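How to Flatten, Cut and Reuse a Cardboard Box (Without Losing the Afternoon)

Every household has a box that is too good to throw out. Ours lived behind the door for most of a year, holding two smaller boxes that were also too good to throw out. If you recognize yourself in this, the following method will get you from box to stack of usable flat pieces, and from there to drawer dividers, which is what I make with most of mine.

You will need a table you can clear, a utility knife with a fresh blade, a metal ruler, a pencil, a cutting mat, and a roll of paper tape. A bone folder is nice. The back of a butter knife is the same thing at a lower price.

Step 1. Strip the box

Take off the tape first, all of it, including the strip on the bottom you were planning to ignore. Pull it back low and slow, almost parallel to the board. Pull it straight up and you take the top layer of paper with it, and then you have a furry patch where nothing will glue properly. Labels come off the same way, with a few seconds of hair dryer if they resist. Some labels resist everything. Put those on the inside of whatever you make and move on with your life.

Look for staples while you're down there. I once met one with a new blade, and the blade came off worse.

Step 2. Find the glued seam

A box is one sheet with opinions about being a box. Somewhere along one corner there is a glued tab holding the whole argument together. Slide your hand inside, push along that corner, and work the tab loose from one end. If it won't go, run the knife down the fold beside it and give up the tab. You lose a strip of board the width of your thumb, and I have never missed one yet.

Once the seam is open, lay the sheet flat with the inside facing up. Press each fold backward past flat, hold for a moment, and let go. It will spring up again. Do it a second time, then put something heavy on it and go have coffee. I use a Planero catalog from a few years back, all 132 pages, which has done more for my cardboard than it ever did for my kitchen.

Step 3. Cut the sheet into panels

Cut along the existing folds. Resist the urge to plan something clever across them; a crease in the middle of a divider will find its moment to give way, and the moment will be when you have just filled the drawer with buttons.

Light passes beat one heroic one. The first pass scores the top paper, the second goes through the fluting, the third finishes the bottom. Keep the ruler on the piece you want to keep, so that if the knife wanders it wanders into the scrap. Fingers go well back from the ruler's edge, and the knife gets closed every time you put it down, even if you're picking it right back up.

You'll end up with four big panels and a handful of flaps. Save the flaps. They make the short dividers.
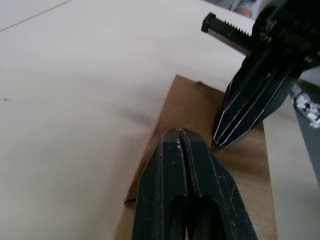

Before measuring anything, check which way the fluting runs. Look at a cut edge: if you see the little waves, the channels run away from you. Dividers are stiffest with the channels standing upright. Most people, myself included for an embarrassing number of drawers, cut them lying down and then wonder why everything leans.

Step 4. Measure the drawer

Measure the inside of the drawer at the front, at the back, and at the bottom as well as the top. Drawers are less square than their makers let on. Take the smallest number and subtract 2 mm. For height, stop a bit short of the top edge or the drawer will shave your work down for you, one opening at a time.

My neighbor Ute Voß, who does this with far more patience than I have, cuts a test strip from cereal box card and tries it in the drawer before she touches the good board. I thought this was fussy. I now own a small collection of dividers that fit no drawer in my home, and I have come around.

Step 5. Slot the pieces together

For two pieces that cross, cut a slot halfway down one and halfway up the other. The slot should be as wide as your board is thick. To get that right, stand a scrap on its edge where the crossing will be and draw a pencil line on each side of it. Cut just inside both lines. You want a snug fit you have to wiggle into place.

If the slot comes out too loose, a strip of paper tape down one side will thicken things up. If it's too tight, squeeze the board flat between finger and thumb along the crossing and try again before you recut.

Step 6. Tidy the edges

Raw edges shed. Run paper tape over the top edge of each divider, folding it evenly down both sides, and rub it with the bone folder (or its cheaper cousin). This also hides the waves, if the waves bother you. Torn corners can be trimmed at an angle, and if you trim the opposite corner to match, it looks like a decision.

A few things people ask me

Does printed board matter? Only to your eyes. Turn the printing inward or cover it with whatever paper you have. I used leftover wallpaper on one set and now that drawer is dressed better than I am.

How long do they last? The set in my sewing drawer is on its third year. The set under the sink lasted until June, when the trap started to drip. Cardboard and plumbing should not be introduced.

Where should the spare panels go? Flat, on the floor of a closet or on top of a wardrobe. Stood on end, they bow, and then you're back at Step 2 with the catalog. I keep mine to a stack 16 inches high, and whatever doesn't fit goes out with the recycling that week. The two smaller boxes went out in the spring. One of them, anyway.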